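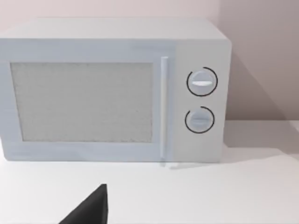 Speaker notes: Dating a recording session from its paperwork

Length 45 minutes with questions. Handout has the form layouts, so don't read them aloud. Clicks marked with an asterisk.

Opening

The talk covers one question: given a tape, an acetate and a set of session papers for the same song, which date do you print? I'm using the Hollis Sound material throughout. It is small enough to hold in one talk and messy enough to show most of the usual faults.

Background in two sentences. Hollis was a single-room studio that took bookings from beat groups, dance bands and advertising firms through the first half of the 1960s. Its papers came out of a solicitor's store in 12 boxes, and the tapes came separately, from a different owner, with no list.

* Slide: the catalog in numbers

383 tape reels. 300 session sheets. The two totals don't match and were never going to. A session could fill several reels, a reel could be reused, and a sheet could cover an afternoon in which no tape was kept. Say this slowly, as people tend to start subtracting one from the other.

Define terms before going on.

Session sheet: the form filled in by the engineer on the day. Carries client, start and finish time, reel numbers, title, take numbers, and a column for remarks.

Booking ledger: the office record. Written in advance, corrected sometimes.

Musicians' payment form: made out for hired players only. A self-contained group leaves no trace here.

Acetate: a disc cut one at a time from tape for the client to play at home. The label date, where there is one, is the date of cutting.

Tape box legend: whatever is written on the box. Treat as a claim about the box.

Part one. What each date means

A ledger date is a date of intention. In the Hollis ledger a moved booking was struck through in pencil and entered again on the new page, but the pencil has faded on many pages and the ink entry underneath still looks live. Under raking light the pencil line shows. In a flat scan it does not. Several published dates for Hollis recordings come straight from scans, and they are all early by the length of the postponement.

A session sheet date is better. It was written in the room. The weakness is sessions that ran past midnight. The Hollis engineers kept the starting date for the whole sheet, so a take logged at 1:20 a.m. belongs to the following calendar day. I print the sheet date and add a note with the time. Other people print the calendar date. Either is fine if it's stated at the front of the discography.

A payment form date can be the session date, the date the form was made out, or the date it was received. There are three spaces for dates and all three are unlabeled on the second printing of the form. Look at the handout, second page. On the first printing the labels are present, and the order is the same, so the second can be read by comparison.

An acetate date gives you a latest possible date for the tape and nothing more. Pause here. This is the most common error in dealer listings: "acetate dated November, therefore recorded November." Discs were cut from tapes that had sat on the shelf for months.

* Slide: order of trust

Session sheet first. Payment form second, if the printing is known. Ledger third. Acetate label as an upper limit. Box legend last, unless the handwriting matches the sheet.

Part two. Worked case: the Javik Four

The Javik Four booked one afternoon to record two titles for a demonstration disc. Four documents survive.

Ledger: 2 p.m. start, three hours reserved, group name spelled with a G.

Session sheet: start 2:35, finish 5:10. Two titles. First title, seven takes, takes 3 and 5 marked as false starts. Second title, two takes, both complete. Remarks column says "bal. again after vox" with no further explanation. I read it as a rebalance after a vocal test. Someone may have a better reading.

Acetate: double-sided, one title per side, label typed, dated in the following month.

Tape box: one reel, legend gives the second title only.

* Play clip, first title, take 6. 40 seconds. Check level first, since the transfer is quiet.

The accepted account had the two titles recorded a month apart, because the box named one and the acetate named both. The sheet settles it. Both titles carry the same reel number. The reel holds both, in the order logged, and the slates spoken by the engineer agree with the written take numbers as far as take 6. Take 7 has no slate. There is an edit in the tape just before it.

Take 7 is the take on the acetate. That was checked by lining up the two transfers and listening for the drummer's early entry in the second verse – it falls in the same place on both. Speed differs between tape and disc by a constant amount, so a simple correction brings them together. Where the difference drifts, suspect two separate performances or a worn capstan, and don't claim a match on structure alone.

Note for anyone building their own tables: false starts keep their numbers. Don't renumber the complete takes one to five because it looks cleaner. The slates will then disagree with the page.

Part three. Worked case: the Lotov dance band

Less tidy. The Lotov band used hired players, so there are payment forms. There is no session sheet at all.

Ledger gives a morning booking, 10 to 1. Payment forms, second printing, show nine players and three dates each. The first of the three dates agrees with the ledger on eight forms. On the ninth, for the second trumpet, the first date is a week later.

Three explanations are possible. A clerical slip. A trumpet overdub. A second session for which the ledger page is missing.

A slip can't be ruled out, but the ledger does lack a leaf for that week. The stub is visible in the gutter. An overdub would need a copy from one machine to another while adding the new part, and the copy should show a rise in hiss over the master.

* Play clip, Lotov, intro and first chorus, then the same passage from the second reel.

The second reel is noisier. The trumpet is present on the second reel and absent on the first. I therefore give two dates in the entry: basic recording on the first, overdub on the second, with the overdub date marked as inferred. The mark matters. Once an inferred date is copied without its mark it takes years to remove.

If short of time, skip the next section and go to the database.

Part four. Physical evidence on the reels

Brand and batch of tape will give an earliest date where the maker's changes in packaging are documented. Use with care. Studios bought in bulk and used old stock for demos.

Splicing tape is weak evidence. Leader tape is a little better at Hollis, where the color changed once, from white to green, and the change can be fixed to within a few sheets. Any reel with green leader at the head was prepared after that point. It may have been recorded before it, as leader was replaced when a reel went out for copying.

Boxes move between reels. In this collection 31 boxes hold a reel whose number does not agree with the box. Always number from the reel itself, and log the box as a separate object.

Part five. The database

The entries are held in Sesolis. For those who haven't used it, the relevant feature is that one event can carry several dates, each with its own source and its own status. The status values in use are:

documented
inferred
disputed
withdrawn

Withdrawn dates stay in the record. A reader who arrives with an old date from a sleeve note should be able to find it and see why it was dropped.

Fields we added: sheet time in and out, slate heard yes or no, leader color, printing of payment form. The field for engineer's initials was considered and left as free text, as the initials change form from sheet to sheet.

* Slide: sample record. Leave up during questions.

Points likely to come up

Access to the audio. Transfers can be heard in the reading room by appointment. Copies are not supplied while rights in the performances are unresolved.

Why the ledger was not scanned again under raking light. The binding won't open flat. Selected pages have been done by hand, and the list is on the last page of the handout.

Whether the 2:35 start for the Javik Four means the group was late. The sheet logs when tape first ran. Setting up would come before that.

Whether any Hollis tapes are missing. Reel numbers on the sheets run higher than the highest reel held, and there are gaps lower down. The gap list is in Sesolis under the collection record, and corrections can be sent through the form on the same page.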